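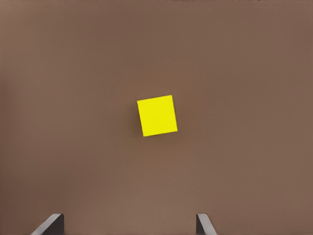
Brown shifts pink under one lamp and not the other
Forum: Finishes and Color > Interior paint

tallowgate
Original poster

I'm repainting a set of built-in shelves and a long desk in a flat brown, Kilten 284. The room has two lighting circuits. Circuit A is an old run of halogen downlights. Circuit B is a row of LED panels I put in last winter, labeled 4000 K, no CRI figure on the box or the driver.

Under A, the dried sample board matches the Kilten fan deck chip. Under B, the board goes noticeably pinker than the chip. Both were held flat, side by side, at desk height. Two coats on primed MDF, dried overnight, and I repeated the comparison at 9 pm with the blinds down to take daylight out of it.

The paint was not mixed from Kilten base. The store in Cidulport no longer carries it, so they matched the chip with their spectro and tinted a Tamura flat base to suit. The label on the can lists yellow oxide, a red and black.

Is this a bad match or a bad lamp? I would like to know before I buy the second can.

Shanthi Wijesinghe

Could be both. What you describe is metamerism. Two coatings with different pigments can reflect light in different proportions across the spectrum and still look identical under one light source. Change the source and they separate.

The spectro at the store measures the whole curve, but the formula software usually minimizes the color difference under D65 first. If the operator doesn't look at the second and third illuminant columns, a formula can score well and still drift under anything else. Browns, taupes and warm grays are the usual offenders. There are several ways to get to the same brown: red oxide plus yellow oxide plus black, or an organic red with yellow and black, or umber with a little white. They don't have the same curve in the long wavelengths.

Find out which red they used. If it was an organic red and the original was red oxide, you have your answer.

hingepin_oc

I'd go after the lamp. Unlabeled CRI on a cheap panel usually means low 80s with very poor R9, and R9 is the deep red sample. Anything brown looks wrong under those. Swap one panel for a 95+ and look again before blaming the store.

Shanthi Wijesinghe

Poor R9 would shift the chip and the board together if the pigments were the same. He has a difference between the two under the same lamp. A lamp can't produce that from a spectral match. It can only reveal one that was never there.

hingepin_oc

Agreed in theory. In practice the chip isn't paint. Fan deck chips are coated card, often a lacquer, and they have a different sheen from a wall flat. So he's comparing two materials, and the only fix in his control is the lamp. He has to live under it either way.

tallowgate
Original poster

I went back to the store and got the printout. The red is an organic, and there is no red oxide in the formula at all. The predicted difference under D65 is small. The columns for the other illuminants are blank, which the counter guy said is their default template.

I also checked levels with a borrowed meter. 500 lux on the desk from circuit B, 139 from circuit A. Does the difference matter? The halogens are on a dimmer that I had assumed was at full.

Shanthi Wijesinghe

Yes, it matters. At 139 lux, dimmed halogen is well below its rated color temperature, and dark colors lose apparent chroma at lower levels. A small mismatch that is plain at 500 can be hard to see at 139. Part of your "matches under A" result may just be that you couldn't see well enough to tell. Bring the dimmer up, or move the samples closer to a lamp until both readings are similar, then repeat.

Use a neutral gray surround as well. A white MDF border around a dark brown throws off your judgment more than people expect. 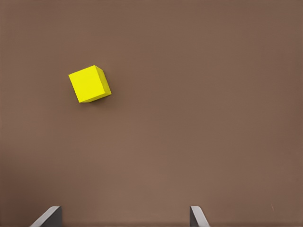 quartersawn

The sheen point upthread got passed over and I think it deserves more weight. Dead flat coatings scatter light off the surface at every angle, so a bit of the lamp's own color is always mixed into what you see. With satin, most of that goes off in one direction and you can tilt the sample to get rid of it. A flat brown will always look lighter and chalkier than a satin brown with the same tint load, and if the lamp has a pink cast, the flat one shows more of it.

Test: put a drop of water on the board and look through the wet spot. If the wet spot matches the chip under B, the difference is surface and not pigment.

hingepin_oc

A wet spot is going to darken it so far you can't compare anything. I wouldn't draw a conclusion from that.

quartersawn

It darkens, yes. You're looking at hue only. If the pink survives in the wet spot, it's the pigment.

hingepin_oc

Not with a dark color and an untrained eye. Brush clear satin on half the board and compare that instead. Same principle, and it holds still.

tallowgate
Original poster

Did both, plus the light level correction.

With the halogens up and the samples moved to even out the readings, there is a small visible difference under A too. Much less than under B. So Shanthi was right about that part.

Wet spot: darker, still pink relative to the chip. I could see it but would not have bet on it.

Clear satin on half the board: darker, still pink, and easier to judge. So mostly pigment.

Shanthi Wijesinghe

Then ask for a rematch with the organic red excluded. Most tint software has a colorant lockout. Tell them oxide red only and ask them to fill in the illuminant A column and a 4000 K LED or F-series column if they have one. The D65 number may get slightly worse. Accept that if the other columns improve.

Oxide also holds up better near a window, for what it's worth.

lowtide_estimator

I do this for a living on the commercial side and my advice is different. Stop matching. The chip isn't in the room. Nothing on those shelves is painted in original Kilten, so the only real question is whether you like the board under the lights you use. If he tints a second can from the same formula, both cans will agree with each other under every lamp in the house. Box the two together in one pail and move on.

The rematch route means repainting whatever is already done.

tallowgate
Original poster

Nothing is done yet apart from the boards. And I don't like it under B, which is the circuit I work under.

lowtide_estimator

Then rematch. I'd assumed you had a coat on.

brasswick

Has anyone here used the Zidden panels? I have the same problem with a tan hallway and was about to order a pair. The listing says high CRI without a number.

hingepin_oc

No number means don't. Ask them for the R9 value in writing.

tallowgate
Original poster

Update for anyone searching this in July when the rest of you are painting. The store did the oxide-only formula in a sample can. Tamura base again, red oxide, yellow oxide, black. Cost me one sample can and a second trip. Under B the new board is slightly darker than the chip but the hue agrees. Under A I can't separate them at matched levels. Sanded the desk with 200, one coat of primer, and the first color coat is on.

The LED panels are staying for now. I wrote to the manufacturer for the CRI report and haven't heard back.

quartersawn

What sheen did you go with for the desk? Flat on a work surface will polish up wherever your forearms rest.

tallowgate
Original poster

Flat on the shelves. Desk gets the same color with a water-based clear matte over it. I'm running a test board of that under both circuits first, as the clear has a slight haze in the can.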